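# Recorded a hardware live set in one take, kick and bass turn to mush. Fixable without stems?

posted by **skadell_rd**, Sunday

Techno live set, one take, stereo only. Need to hand it in for a podcast series and the low end is a mess.

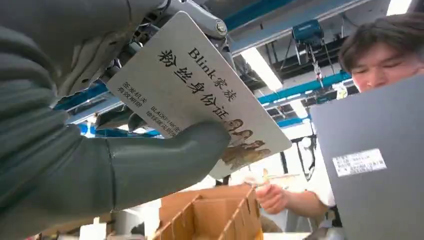 **low_tide_dub:** Before anyone goes further, was it recorded off the mixer's main out or the record out? Makes a big diference on some mixers.

**skadell_rd:** Main out. Into a handheld recorder, line in, 24 bit. No clipping that I can see, peaks sit well under the top. Details below, sorry, should have put them in the first post.

- Drum machine, one mono synth for bass, one sampler for pads and vocal bits, a delay on a send
- Small mixer, all analog, no computer anywhere
- Set is an hour and a bit, mostly fast and mostly hard, with one slower part in the middle that sounds totally fine
- Recorded at the Candden rehearsal rooms, monitored on headphones the entire time (I know)

Problem is the kick and the bass line. On headphones it felt huge. On speakers at home the kick loses its punch as soon as the bass comes in and everything under the snare is one long hum. In the car it's worse. The slow part is OK I think because the bass there is only on the offbeat.

Things I tried:

- High pass at 30. Cleaned up a little rumble, didn't fix the hum
- Cut at 60 with a narrow EQ. Kick got thin, hum still there
- Multiband compressor preset called something like "club low end". Made it pump in a bad way. Gave up

I don't have stems and I can't get them. I could play the set again but it would be a different set, half of it was me messing with the filter and getting lucky. There's a stretch after the vocal comes in where the acid line goes properly nuts and I don't think I could do that twice. Would really like to keep this take.

The people running the series (Ovach, small, they put one out every month) said they do no mastering, what you send is what goes up. So it's on me. Deadline is end of August.

Anything I can do with just the stereo file? Free or cheap plugins please, I'm on Reaper.

---

**offbeat_hat**

Just play it again. Live sets are meant to be different every time, thats the whole point of them. Multitrack it next time and you won't have this problem.

> **skadell_rd:** Not really what I asked but ok
>
> **offbeat_hat:** fair. still think you should though

---

**dobson_street_audio**

You can get a good way with a stereo file. Not all the way. I've done this for a few people with one-take recordings, and the narrow cut at 60 is where most of them start and it nearly never works, the bass line moves and the cut doesn't.

What I'd do, in order:

1. **Check mono first.** Put a mono switch on the master and listen to the bit that bothers you. If the low end drops a lot in mono you have a phase thing, probably the delay return or a stereo chorus on the bass synth. If it stays the same, skip to 3.

2. **Mono everything under 120.** Any free mid/side EQ will do it, high pass on the side channel only. Costs you nothing in this kind of music. If the delay was getting fed by the bass this alone can clear up a surprising amount.

3. **Dynamic EQ instead of a fixed cut.** ReaEQ won't do it but there are free ones. Wide band, center where the bass line sits (sweep for it, my guess is 80 to 110, you'll hear it honk). Fast-ish attack, release so it lets go just before the next kick. 2 dB of reduction, 3 if it's really bad. More than that and you'll get the pumping you had with the preset.

4. **Transient shaper on the lows only.** Split the low band, small boost on attack, pull sustain down a bit. This is the one that gets the kick back. Go easy. If you can hear it working in headphones it's too much on a big system.

5. **Automate it.** You said the slow part is fine so leave the slow part alone! Bypass all of the above there. People put one chain over an entire hour and wonder why the good part got worse. Split the item at each section, render in place or use envelopes on the wet knob, either's fine.

Then check on something that isn't headphones. Car is good. Kitchen radio is good. Reference against a track in the same style with volume matched, not louder.

Don't limit it hard at the end. Hour-long sets get tiring quick if they're squashed and the listener has a volume knob. I'd leave the limiter catching the odd peak and nothing else.

One more thing, did you have the low EQ on the mixer turned up on both channels? Lots of people do on headphones without noticing. If yes, a gentle shelf down before any of the above will save you half the work.

> **skadell_rd:** Yes. Bass channel low knob was at about 3 o'clock. Kick also up a bit. Ugh
>
> **dobson_street_audio:** There you go. Wide shelf first, 2 dB down from 150, then redo the rest from scratch. Don't stack it on top of what you already did
>
> **skadell_rd:** Starting over from the raw file tonight. Mono check done btw, hardly changes, so not phase

---

**ferric_loop**

Agree w most of the above. Would swap 3 and 4 personally, get the kick attack back first and you might need less of the dynamic EQ. Try both ways round on a one minute loop before you commit, rendering an hour to find out you don't like it is no fun.

Also if you only have one bass note hanging on for most of a section (sounds like it, with "one long hum"), you can duck it by hand. Make a ghost kick track, put a click on every kick, sidechain a compressor on the low band of your file from that. It's tedious because hardware clocks drift, mine slid noticably over a long take, so don't trust the grid, use transient detection and fix the misses. I did 21 minutes of a set that way and it came out fine. Wouldn't do the full hour.

And leave some of the dirt in. It's a live recording, if the acid bit is a little blown out that's half of why people listen to these.

> **low_tide_dub:** +1 for the ghost kick. Use a low pass on the sidechain signal too if you trigger from the real drums, otherwise hats set it off
>
> **skadell_rd:** Update. Shelf, then transient shaper, then the dynamic EQ, so ferric's order. Kick is back. Bass still a bit woolly in the last section but it holds up in the car now. Gonna try the ghost kick on the last section only and then send it. Thanks all, marking this as solved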